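Kostbridge Community Garden Association
Minutes of the general meeting held December 27, 2022

The meeting opened with a warm welcome to everyone who gave up part of their holidays to come along, and a special hello to our new neighbours from the Inden Street flats.

Minutes of the September meeting were read and accepted, with one correction: the hose reel was lent to the Orakzai family, and they have since brought it back (thank you!).

Money
We hold $1416 in the working account. The new shade cloth will cost $700, and after a good long chat, which wandered off into tomatoes more than once, it was agreed to go ahead and order it from Trimata. The water bill is still to come.

Plots
There are 3 plots free along the back fence. They get the afternoon sun and will need plenty of mulch, but the soil is lovely now. Anyone on the waiting list will get a call in the new year.

Compost
Please, please cut up your corn stalks before they go in the bays. The middle bay is resting and should be left alone until the sign comes down.

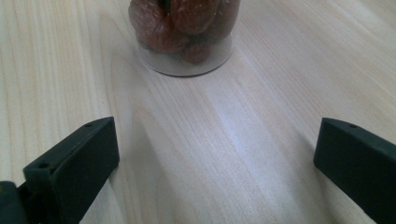

Open day
Members would like to hold it in autumn again, when the colours are at their best and it's a bit kinder on those of us who wilt in the heat. We printed almost 1000 flyers last time and had a great many left over, so we'll use those up first with a sticker over the old date.

Other business
The gate latch is sticking again. Lift it a little as you push. A request for a second wheelbarrow was held over to the next meeting.

Meeting closed at noon.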